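1/ I am reading again the letters of Retamal, the poet and architect of Honley. Each evening I post a little.
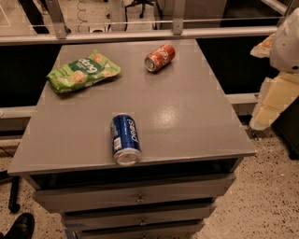
Snack bag and two cans.

2/ He left 318 letters. Most are to his printer, and he complains of bad paper — always the paper.

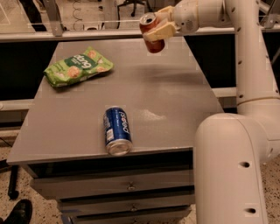
PART TWO: THE TRAGEDY

3/ His only play, Grundden, has 2260 lines without rhyme. Gyu-bin Bae made the translation I use. It is very faithful, a bit heavy in the second act.
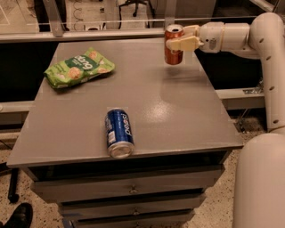
Was the play performed while he lived?
Once, in October, in the garden of a friend. He wrote that 30 guests came and the chorus sang too fast.

4/ Tomorrow the letters on his villa.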